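首页 | 科技 | 制造 | 人物 | 专题 | 订阅

手把手，教一台机器调台灯

分享 49　评论 5

周五上午九点，Bokthorpe工作室里已经有人在跟机械臂较劲了。活儿听上去简单得要命：把一盏夹在桌边的折臂台灯调到合适的高度。可你自己试试就知道，人调灯的时候，手上同时在做多少事！一边推灯臂，一边感觉关节的阻力，快到位了还会下意识地慢下来，怕它回弹。

这些手感很难写成程序，所以团队干脆不写，改成示范。操作员有两种教法：一种是直接握住机械臂，带着它走一遍；另一种是坐在旁边用手柄遥控，盯着腕部相机传回的画面一点点挪。项目名叫Nendodholm，到八月已经攒下3,796段示范，光是跟台灯有关的就有800段。

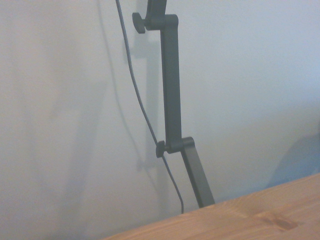

我两种都试了，手把手那种上手快得惊人，胳膊带着胳膊，几分钟就忘了自己在“操作机器”。遥控要难得多。画面里远近不好判断，我老觉得夹爪已经碰到灯臂了，其实还差着一截。旁边的操作员教我看墙上的影子：影子和实物之间的距离一变，深浅就有数了。这一招真妙，我后来每次都先找影子。

最让人头疼的是电线。灯臂是硬的，推哪儿动哪儿，线却软塌塌地垂着，稍不留神就会钩住。团队里的老手会故意绕个小弯，从线的另一侧靠近，这个多余似的动作也原样录进示范里。失手的那些同样留着，单独归一类，备注写得很细：旋钮拧过头了，从哪个角度进去的，第几秒开始犹豫。

隔壁的Wosoleck小组正打算借这套流程去教机器人开抽屉，已经来旁听了好几回。我走的时候，操作员又把灯臂推回原位，准备录下一段。

评论 5 | 收藏 | 返回专题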